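Berkside Robot Learning - Notes for Unit 4: Collecting Demonstrations
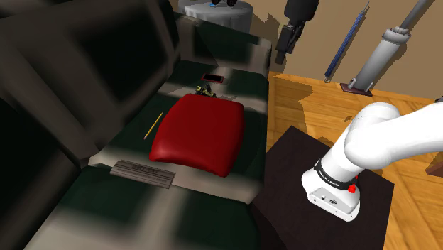
Simulated living room, arm beside the sofa, small objects on the seat.

OK, so last time we got the simulator running and I promised we'd finally gather some data. Most of your grade on the Clemia project rides on this part, so please don't leave it for the night before!

A demonstration is one full run of the task with you driving: start pose, reach, grasp, place, stop. You record joint angles, gripper state and the camera view at every step. I want 40 good ones per object from each team. With the pencil, expect to throw plenty away, because thin things lying on a soft surface are miserable to pick up (I lost a whole afternoon to it in May). Start with the red cushion and work down in size.

Shuffle the objects between runs. I mean really shuffle them - rotate them, push them close together, let one partly hide another. If the phone is always near the back of the seat, your policy will learn "go to the back of the seat" and you'll be very proud of it until we move the phone.

Keep each run under 300 steps. If you hesitate halfway through, scrap it and go again. The model copies your dithering just as happily as your good moves, and it's a pain to trim out later.

Failed grasps go in a separate folder. We'll use them in Unit 6 when we get to Berchtold scoring, so don't delete them.

Before you upload, replay 15 runs picked at random and check that the labels match the object that was moved. Last year's Corkov set had two labels swapped all the way through and it took us around a week to notice.

Reading for next time: the handout on action chunking, first half only.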